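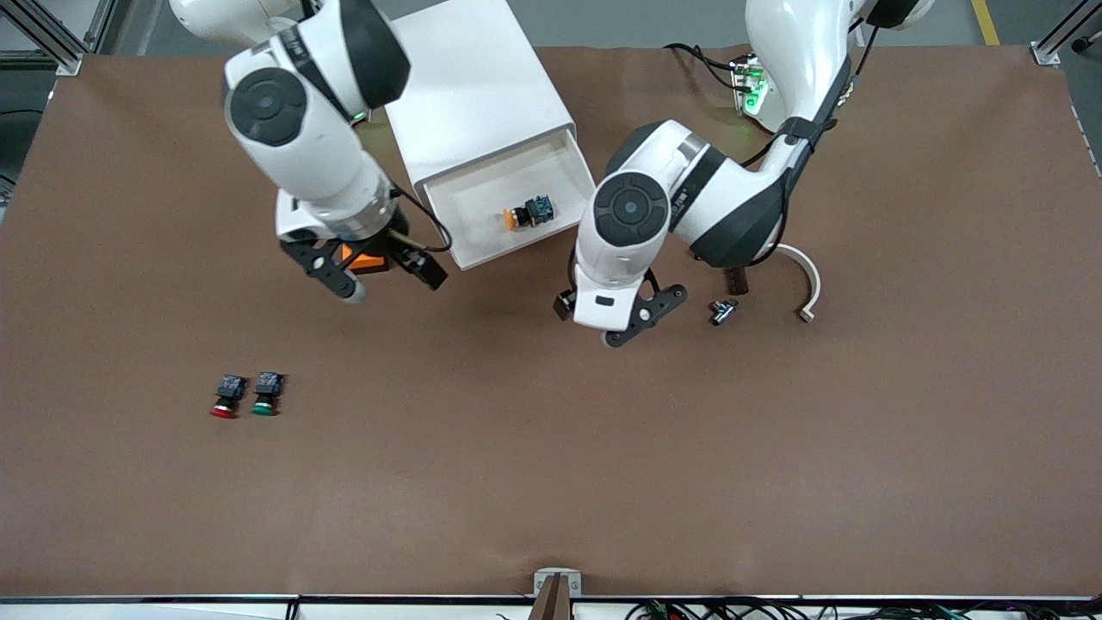
Brown felt covering a work table.

Vedeck to restart felt line at Stasiv mill

06/10/2023

Felt maker Vedeck will restart the second production line at its Stasiv mill this summer, the company said, after a winter in which the building ran on one line and a short week. The line makes pressed sheet felt for table covers, machine pads, drawer linings and furniture feet. It was switched off in March when the mill's old steam boiler failed its yearly inspection.

A replacement boiler has been delivered and is being connected. Vedeck said the work should be finished in nine weeks, with the first full rolls coming off the line shortly after that. Workers who were moved to the warehouse and the cutting room during the shutdown will go back to their old jobs, and the company plans to hire 20 more people by the end of the year.

The mill employs 80 people and is the largest private employer in Stasiv. It stands on the Misa, a few minutes' walk upstream from the bridge, and has made felt under several owners. Vedeck bought it from the last of them along with the dye house next door, which has been shut for years and is not part of the current plans.

Felt is made without weaving. Loose fiber is combed into thin layers, the layers are stacked, and the stack is worked with heat, moisture and pressure until the fibers lock together. The harder it is pressed, the denser the sheet. A soft grade can be torn by hand, while the hardest grades can be cut and drilled like wood. The second line at Stasiv handles the middle of that range, where most of the mill's orders from workshops and small manufacturers fall.

Those customers have had a difficult few months. With one line running, the mill gave priority to long contracts and asked smaller buyers to wait. Brown and gray sheet, the two colors that sell best for bench and table use, were out of stock from the middle of March. Some buyers switched to needle-punched synthetic felt, which is cheaper and easier to find but tends to flatten faster under heavy use.

Zullwood, a furniture maker on the east side of town, was one of the buyers that waited. The company lines its assembly tables with felt so that finished panels can be slid and turned without scratching, and it glues the offcuts to the bottoms of chair legs. A spokeswoman said the firm had stretched its last order by turning the table covers over and using the other side.

"We normally change them twice a year," she said. "This time we turned them, and when the second side wore through we patched the corners. It's a small item until you can't get it."

Zullwood tried a synthetic cover on one table during the spring. The spokeswoman said it held up well enough but slid under heavier pieces and had to be clamped at both ends. The firm will go back to the Stasiv product when it is available, though she said it may keep the synthetic cover in the packing area, where the loads are lighter.

Prices will not return to last year's level. Vedeck raised its list price for pressed sheet by 10 percent in the spring and said the increase would stay. The company blamed the cost of gas and the cost of washing raw wool, which is done by an outside plant before the bales reach Stasiv. Wool itself has not been the problem. The coarse grades used in felt have been cheap for several seasons, to the point where some sheep farmers in the hills above the Misa have said the check does not cover the shearing.

Vedeck said it would like to buy more of that local wool but cannot do so without a washing plant closer to the mill. At present, fleeces from farms within sight of the chimney are trucked out of the valley, washed, baled and trucked back. The company has looked at the old dye house as a possible site and found that the floor drains would have to be replaced first. No decision has been made.

The new boiler burns gas, as the old one did, but is smaller and is expected to use less fuel for the same amount of steam. It also heats up faster, which will let the mill shut down overnight. The old unit was kept warm around the clock because bringing it up from cold took most of a shift. People living on the streets behind the mill have complained about the night noise on and off for years, most of it from the pump and the steam vent on the north wall. Vedeck said the vent will be moved to the river side of the building while the pipework is open.

The town has agreed to let the company close one lane of the riverside road while the old boiler is lifted out through the roof. Drivers should expect delays between the bridge and the bus garage on the days the crane is in place, and the footpath on the mill side will be closed the whole time. Dates will be posted at both ends of the road once the crane has been booked. The bus stop outside the mill gate will move to the far side of the bridge until the work is done.

New hires will be trained on the line that is already running. Most of the openings are for machine operators and cutters, with a few in maintenance. Previous mill work is not required, though applicants must be able to lift bales and work either of two shifts. The company said pay for starting operators would be set after talks with the union, which are due to begin once the boiler is in service. The union's branch office in Stasiv said it welcomed the hiring and would ask for the hours lost in the spring to be taken into account.

The short week ended last month for cutting room staff and will end for everyone else when the line restarts. Temporary workers who were let go in March will be called first, the company said, provided their contact details are still up to date at the gate office.

Orders for pressed sheet can be placed now, but Vedeck is not giving delivery dates for brown or gray until the line has run for a full week. White and natural are in stock in the thinner sizes. The mill's factory shop, which sells offcuts and seconds by weight, has been open on shorter hours because there has been little to put on the shelves. It will stay on those hours through the summer — mornings only, cash or card — and the cutting service for walk-in customers remains suspended until further notice.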